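4.2 Does holding the gripper make for better teaching?

The case for hand-held teaching is usually put as one of speed. A person picks up a pair of grippers, walks to the sink and does the job, with no remote arm to lag behind. We collected 1,200 demonstrations this way at the Wonden site and 146 by remote control, and we are less sure of the case than we were in May.

The first trouble is that people cheat without meaning to. They lean, shuffle their feet and twist at the waist to reach into a basin, and a fixed arm can do none of this. The marker cubes give us the path of each gripper (Figure 3), but a path that suits a person's shoulders may be no use to a robot. Of the hand-held demonstrations we replayed on the Waneto arm, 13 stopped at a joint limit before the gripper got to the basin. We had checked them all by eye beforehand and passed every one.

The remote sessions were slow and dull, and operators complained about them. Yet whatever they recorded, the arm had already done. Mamex and Pathak both report hours saved as their main result – a figure that says little about how much of the data could be used.

Figure 3. Hand-held teaching at the sink units, with a marker cube on each gripper. 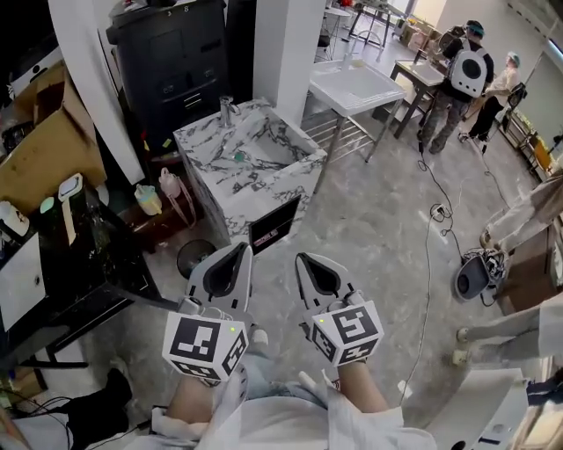 Shanti Goel disagrees with our reading, and argues that a joint limit is a fault of where the arm was bolted down, so the same paths should be replayed from a second mounting point before anyone blames the method.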